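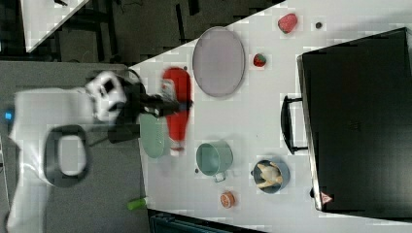 Leeds, October 27, 2024

I've been following the row between Plelum and their old drummer, Gonzalo Toledo, for longer than I'd like to admit. It started in January, when he left the tour with four dates to go and posted that he hadn't been paid for the last record. The singer, Li-hua Mak, answered in an interview and said he'd played on two songs out of eleven.

Both of them may be right. I got the sleeve notes out and he's credited on five, but three of those are for handclaps.

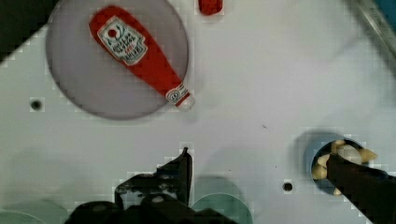

Bottle and plate, white table.

Last week it flared up again. Toledo's new band, Flivano, put out a single called Pludness, and the second verse is plainly about her. She shared it with one word, "Lovely", and by the next morning there were 1,739 comments under it. I read 86 and stopped.

The song itself is fine. Régis Cordier produced it and the drums are far too loud, which I suppose was the idea. I prefer the B-side.

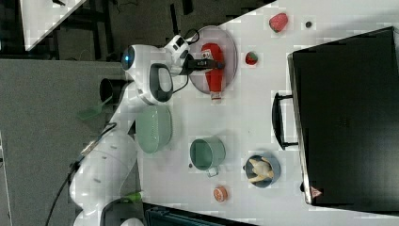 The same bottle, with the green colander to the right of the arm.

Plelum play Hsiao next month and I've got a ticket – bought before any of this. Lai-ching Chou is on drums now. I saw her with her last group and she was very good.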